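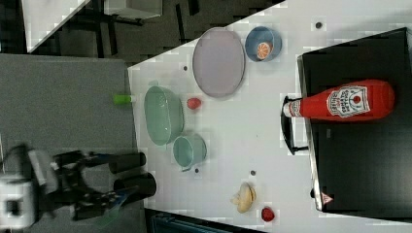
Ticket 616
Product: Torres table, white top
Opened by: Lurdes Cardoso
Handled by: Rodrigo Henriques, Povness support
Status: Closed
Subject: Table rocks, round things roll

Lurdes Cardoso, 9:40
We bought the Torres in August for the kitchen corner and it has started to rock. If you lean on one side there is a knock, and anything round goes rolling. The strawberries go first. The bowls and the mug stay put but the orange slice has to be kept in the blue bowl or it ends up on the floor. I have tightened everything I could reach with the key that came in the bag. Also, are the small dark dots in the white top normal? They are spread out over the whole surface and crumbs seem to collect near them.

Rodrigo Henriques, 10:15
Thanks for writing in. The dots are normal on this top, please don't try to dig them out or fill them. For the rocking, can you tell me:
- what floor the table is on
- whether all the feet touch the floor when there is no weight on the table
- what the heaviest thing on it is and where it sits

Lurdes Cardoso, 11:05
Tile floor. I can get a piece of paper under the back right foot. The heaviest thing is the black appliance, and it has been at the right end since we set the table up. Everything else is light: the big oval plate, the green bowl and mug, the blue bowl, the fruit.
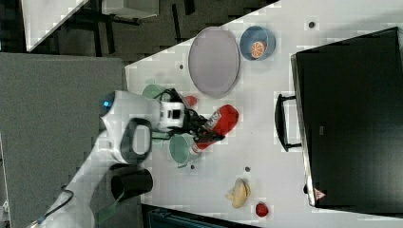 I would like to keep the appliance where it is if I can, it is the only spot where the cord reaches.

Rodrigo Henriques, 11:30
It can stay at that end. The table is rated for 30 kg spread over the top, so weight is not the problem. Please try this:
1. Unplug the appliance and lift it off. Clear the rest.
2. Loosen the leg bolts half a turn. Don't take them out.
3. Push down on the middle of the top and tighten the bolts a little at a time, going corner to corner.
4. Turn the back right foot out until the paper no longer slides under it.
5. Put the appliance back and check again.

Lurdes Cardoso, 2:20
Did steps 1 to 4. The knock is gone. With the appliance back on, the banana stays where I put it but a strawberry still creeps toward the right side if I set it down near the middle. The foot is turned out nearly all the way.

Rodrigo Henriques, 2:45
If the foot is almost at its limit, the tile is probably low in that corner. Turn it back in 2 mm so the thread has a good hold and put a spacer under it. I can mail you a pack, part number 11, no charge. Please confirm the address on the order is still good.

Lurdes Cardoso, 2:50
Address is good, thanks.

Note from Rodrigo Henriques
Spacer pack sent. Customer wrote back after fitting one under the back right foot: no rocking, fruit stays put. She asked what to clean the top with. Told her damp cloth and dish soap, no scouring pads, and a soft brush over the dots. Closing.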